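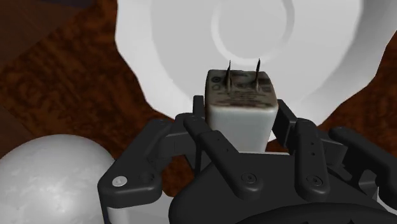
*Simulation render: Godfrey Mfinanga, Prunura hand project*

Prunura is a robot hand I'm building on a bench at the Tundier shared workshop. The real one is in pieces most weeks, so a lot of the work happens in simulation first. These are the questions I get by email and at the bench. Last updated in July.

## General

**Is the picture real?**

No, it's a render from the simulator. The hand is the current model, holding a white plug adapter with the prongs up.

**Why a plug adapter?**

It's small, it's boxy, and the prongs give it an obvious right way around. If the hand is going to put one into a socket, it has to hold the block and keep the prongs clear. A ball doesn't test that. There's no socket task yet. For now I only score the grasp.

**Why is there a plate and a ball on the table?**

Clutter. I load other objects near the target so the fingers have to close with things in the way. An early version of the grasp planner did fine on a bare table and failed as soon as anything sat next to the adapter.

**Is this a kit? Can I buy one?**

No. I may post the part files when the knuckles stop changing.

## The build

**Did you design the whole hand?**

The link shapes and the palm housing are mine. The tendon routing started from an older design by Van Acker, another member at Tundier, and I changed it enough that his drawings won't fit anymore.

**What are the links made of?**

Printed nylon on the physical hand, dyed black. The first set was PLA and cracked at the bolt holes. If you print your own, put the layers along the length of the link.

**What are the small holes in the links for?**

Mounting points for fingertip sensors and cable guides. Most are unused. I left them in the model so I wouldn't have to redo the collision shapes later.

**Which controller do you use?**

A Milten board, running on the bench supply. It gets warm with all the motors stalled, so I limit stall time in software. Please don't copy my wiring without a fuse.

## Simulation

**How many tries do you run?**

Each batch is 200 grasps with the object dropped in a random pose. The log stands at 2258 grasps for the adapter. 297 of those are marked as bad starts, where the adapter landed inside another object, and I leave them out of the scores.

**What counts as a good grasp?**

The hand closes, lifts and holds for five seconds without the block turning more than a few degrees. Touching the prongs is a fail, even if it holds.

**Does it transfer to the real hand?**

Partly. Finger positions carry over well. Friction doesn't – the simulated fingertips grip better than mine do, and I've had to turn friction down twice. Cable drag isn't modeled at all.

**Why does the adapter look dirty?**

It's the texture on the model. The tiny printing on the face is part of that too, and it isn't readable at this size. It makes no difference to the physics.

**Can I run it on a laptop?**

Yes, with rendering off. With rendering on, expect it to crawl unless you have a separate graphics card.

## Visiting and helping

**Can I see it?**

I'm usually at Tundier after 6 p.m. Ask at the front desk first. Non-members need eye protection past the yellow line, even if nothing is running.

**I found a mistake in the model. Where do I send it?**

Use the Prunura folder on the workshop server and put the joint name in the file name. Notes left on the bench get lost – I've swept up two already.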